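Gripper build notebook, handheld pair, March

Entry by J. Iyengar. Bench work in the shared shop, bed work at the flat.
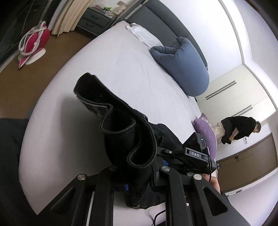 Linkage rev 2 is together on both units and went through its first full run on clothing. Carried over from the last entry: slop at the outer pivots, finger pads polishing smooth, cable strain relief. Trousers were the main item, black, on the white fitted sheet, taken by the open hem with one unit while the other came in from the right. Black on white is the easy case for contrast between garment and background and the bad case for anything inside the garment. The hem stitching and the thin grey seam line on the thick edge are legible at this distance. The interior of the opening is plain dark. If we want fold structure from inside a loop we need more exposure or a lighter garment, and I would try the garment first.

Pivots. Rev 1 used plain screws as pins and they walked. Rev 2 uses turned pins from Ollemdale with a retaining clip at the back. Checked after 113 open/close cycles on the bench: no clip movement, no visible wear on the bars. The outer left joint was stiffer than the others at first. Ran a reamer through the bar by hand, two turns, refitted, now matches. Target before anyone else takes the units out is 1,000 cycles without touching the clips. Bindu has offered to rig the drill press motor to do this overnight. I said yes provided it is fused.

Backlash. Measured at the fingertip with the trigger locked. Left unit good. Right unit still has a small click on reversal which I can feel but not get a repeatable number for. Swapped the inner bars between units and the click stayed with the right unit, so it isn't the bars. Suspect the hole in the housing. Will sleeve it if Narendra can spare the lathe.

Pads. Old pads slid on the waistband and held on the hem, which fits with where the material is thickest. Cut a new set from the Pliltel sheet, cross-hatched with a knife at a pitch I judged by eye. They hold better on denim. On the pillowcase they hold too well and drag the next layer along with them. Rekha thinks the hatching is too deep and wants to try one pad hatched, one plain. Not done yet.

Cables. Routing is still poor. On the left unit the lead hangs below the bars and lies across the work whenever the gripper is tilted forward. It went under the trousers twice. Temporary fix is a wrap of tape to the forearm. Proper fix is a clip on the underside of the housing and a right-angle connector. Don't use the metal clips from the drawer, they nick the jacket.

Lint. Black cotton shows every speck and the pads pick it up. After the clothing run I wiped both sets with isopropyl and the grip came back. Wipe at every battery change from now on. Worth writing on the lid of the case.

Height. The bed is lower than the bench and the wrist angle is worse for it. After a long stretch I was closing the fingers with my shoulder instead of my hand. Jingyi tried the same fold kneeling and had less trouble. The trigger return spring is too strong for this sort of work in any case. Current spring is the one that came with the Thomas kit. Ordered 300 mm of lighter spring stock from Zustgate to cut down.

Buttons and hardware. A metal button between the pads tips the whole grip sideways and the linkage takes the load off axis. No damage seen. Either round the pad corners or take the fabric clear of the button, and for now we do the second.

To do
Sleeve housing hole, right unit (me, Narendra)
Cycle rig on drill press motor, with fuse (Bindu)
One hatched pad, one plain, repeat on pillowcase and denim (Rekha)
Cable clip, print in the softer filament, check it survives being pulled
Lighter spring, both units
Repeat the trousers with a light-colored pair on the same sheet

Left unit is on the shelf with the finger lock on. Right unit is in the vise with the rear cover off, and the screws for it are in the jar lid next to it. Please don't move the lid.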